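Chapter 4
Small Goods at the Desk: Sorting, Storing and Recording

In this chapter you will learn to
choose a container that suits the size of the stock
set out a desk for sorting and keyboard work
keep a stock record that matches what is in the cells

Key terms: cell, divider, overflow, running count

A great deal of office stock is small and flat. Sample packets, cards and sachets slide off one another when stacked, and a drawer full of them takes longer to search than a shelf of boxes. In the Gelley stockroom exercise at the end of this chapter, you will be given 342 packets in 12 product lines and asked to organise them for a desk worker who also has to type.

The usual answer is a divided tray. Each product line gets its own cell, and the label goes on the divider in front. Cardboard dividers are cheap and can be trimmed with scissors, but they bend if a cell is overfilled. Leave a finger's width of space in every row.

Placement matters as much as the container. The keyboard stays where the hands fall naturally, and the tray goes to one side, within reach of a seated person. Loose items should be returned to a cell before the count is entered.

Figure 4.1 Laptop and compartment organiser on a shared desktop
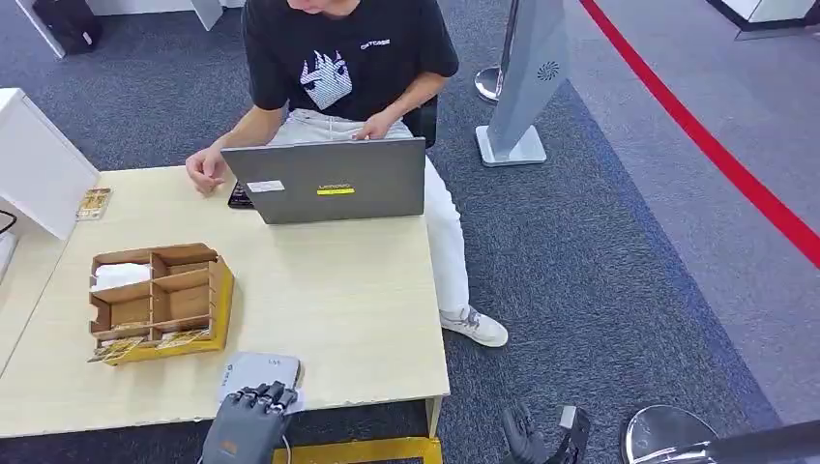

Farah Santoso prefers to enter the count after each row, saying that by the time she has finished a whole tray "the first number has gone out of my head."

Both methods are covered in Section 4.2, beginning with the running count.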